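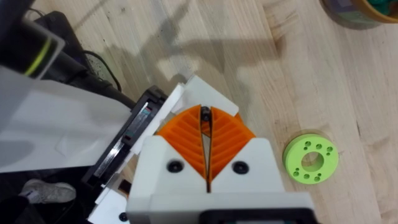 About Zadico

Zadico is a language school for adults on Masalgate, two floors above the old shoe store. We teach Czech, Slovak, Polish and Spanish in small groups and one on one. Most of our students work during the day, so most of our classes start at 6 p.m.

How the school started

Otakar Paulík taught Czech at his kitchen table for several years before he rented the first classroom. His students were mainly people whose parents or grandparents had come from Bohemia and Moravia and who wanted to read old family letters. A few had married into Czech families. When the table got too small he moved the class to one room on Masalgate and named the school after a dog he had as a boy.

Celina Chmielewska joined the next fall to teach Polish. She still runs the Polish program and wrote the beginner workbook we use, now in its third printing. Slovak was added when Oľga Kubíček moved here from Zeman, and Spanish came last, at the request of students who already knew the building and the teachers and wanted another language.

The school now has 77 students in a typical term and five classrooms. Otakar is still the director. He teaches the Monday-level readers' group, which is called that for reasons that go back to the first schedule and no longer match the day it meets.

What we teach

Each language has four levels. A level takes one term to finish if you come to class and do the homework, which runs to a couple of hours a week. Students who miss a lot of classes usually repeat the level, and we charge half price for a repeat.

Beginner classes use English for grammar explanations. From the second level on, teachers speak mostly in the language being taught. Groups are capped at seven people. If fewer than four sign up, we call everyone and offer either a shorter course at the same price per hour or a full refund.

We also offer:

Reading old handwriting (Czech and Polish), one term
Travel Spanish, six weeks, spring only
Private lessons, 50 or 80 minutes
Conversation hour, open to anyone at level three or above

We do not teach children and we do not do certified translation. For translation we can give you the names of people in town who do it well.

Our teachers

Otakar Paulík, director. Czech, all levels, and old handwriting.

Celina Chmielewska. Polish, all levels. She grew up in a two-language house and is strict about endings.

Oľga Kubíček. Slovak, and Czech for beginners. She also leads the choir that practices in Room 2 after the last class.

Bienvenido Talavera. Spanish. He taught high school before coming to us and handles all placement interviews for the Spanish program.

Keerthana D'Souza, office manager. She answers the phone, sets the schedule and keeps the library. If you write to the school, she is the one who writes back.

The library

Room 5 holds our lending library. It has novels, grammars, cookbooks, children's books and a shelf of films. Students may borrow two items at a time for three weeks. The Flirnska collection, a gift of Polish poetry and letters from a former student's family, can be read in the room but not taken home.

Fees and help with fees

There is a $25 registration fee, paid once. Tuition is due by the second class. You can pay in three parts if you ask before the term begins. We set aside one place in every group at reduced tuition. The form is a single page and Keerthana has copies at the desk.

Visiting

You are welcome to sit in on one class before signing up. Call ahead so the teacher knows to expect you. The office opens at 2 p.m. and closes when the last class lets out. The street door sticks, so push hard. The elevator is at the back of the building, past the mailboxes.

The fall term begins in September and the spring term in February. Conversation hour continues through the summer, except in August.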